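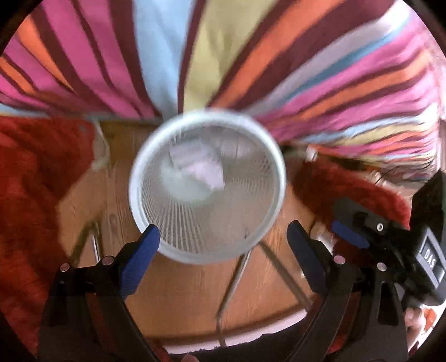 Fluston Household Forum > Waste and Recycling > Sorting Questions

Coated cartons: paper stream or residual?

gridline_n
The new Ullidero sorting sheet lists "paperboard, clean, uncoated" under paper and "composite packaging" under residual. It does not define coated. Most retail cartons have some kind of surface finish, so a literal reading sends nearly all of them to residual. The old sheet accepted any folding carton if it was flat and dry.

Has anyone got a working definition from Ullidero? I am after criteria I can apply at the kitchen counter without a lab.

pulpgrade
Uncoated in the mill sense means no clay layer. That can't be what they mean, or they would have to reject cereal boxes. Clay coating comes off in the pulper and leaves with the rejects. The problem finishes are plastic film lamination, foil lamination and wax.

Tear test: rip a corner slowly. If the tear shows fiber all the way through, it goes in paper. If a clear skin stretches or hangs on after the board has parted, it is film laminated.

gridline_n
Does the tear test separate water-based varnish from film?

pulpgrade
Yes. Varnish has no strength of its own and breaks with the board. Film will usually stretch before it breaks.

ostwall
I disagree with using the tear test as the deciding rule. Single-side film lamination is accepted at a lot of plants. What matters is how long the pulper runs and what the screens can take out. The mill at Lūse used to publish an acceptance spec that allowed one-sided lamination and refused two-sided. If Fluston material goes to a mill like that, you are throwing out good fiber.

pulpgrade
"If" is carrying a lot there. The sheet doesn't name a mill, and the buyer can change from one contract to the next. I would rather lose some board than send up a bale that gets downgraded.

ostwall
A few cosmetics cartons won't downgrade a bale. Food residue and wet paper will. Look at what inspectors write up: moisture first, then glass, then film bags. Laminated board is well down the list.

tinder_box_4
Related question on foil. I have metallic board and also loose silver wrapping. The sheet says "foil: metals" with no further detail. The two don't behave the same way.

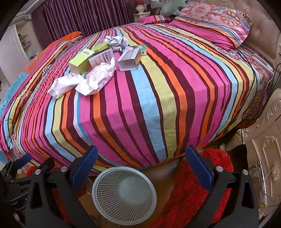
Current pile, unsorted: cartons and silver foil paper.

tinder_box_4
The green box and the white carton I would put in paper. The silver one I don't know about. The crumpled piece is the other one I can't place.

pulpgrade
Scrunch test for the wrapping. Crush it in your fist and let go. Aluminum foil stays crushed. Metallized plastic film springs back. Foil bonded to paper also stays crushed, so a piece that passes still needs a torn edge checked for a white fiber layer. Foil with paper behind it is composite and goes in residual on this sheet.

For silver board, wipe the surface with a damp cloth and then do the tear test. A lot of silver board is metallic ink or transfer metallizing with no film at all, and the mills I have dealt with treat it like ordinary printed board.

ostwall
Agree on silver board. People assume shiny means composite, and it often doesn't.

marrowfield
Does size matter? I was told small pieces fall through the screens no matter what they are made of.

pulpgrade
It does. Loose pieces under the screen opening drop out with the fines. I don't know the opening at the Ullidero line. I keep small cards and torn scraps inside a larger flattened carton, folded in half. Don't tape it.

marrowfield
Wouldn't that hide them from the optical sorter? The sorter reads the outside, sees board, and whatever is inside goes along with it.

pulpgrade
Correct, so only put paper inside.

ostwall
I would skip the nesting. Some plants tell you not to do it. Small scraps by weight are nothing.

gridline_n
Labels? I have been peeling barcode stickers off and it takes longer than the rest of the job.

pulpgrade
Leave them. Adhesive is a nuisance at the mill, but a label on a carton is within what screening deals with. Remove plastic windows, plastic trays and molded inserts.

nelano_user
The Nelano app has a lookup by material. It returns "paper" for anything entered as carton and doesn't ask about lamination. I would not rely on it for this.

gridline_n
I wrote to Ullidero with three questions: definition of coated, one-sided lamination, metallic board. The reply, in full: "Cartons with a thin print finish are accepted. Cartons with a plastic or metal layer on both sides are not." It says nothing on one-sided.

ostwall
That reads as one-sided accepted.

pulpgrade
It reads as one-sided not addressed. I'll keep putting it in residual until they print it on the sheet.

gridline_n
I have sent a follow-up asking about one-sided only. Will post the reply in this thread. Please keep glass and textile questions in their own threads.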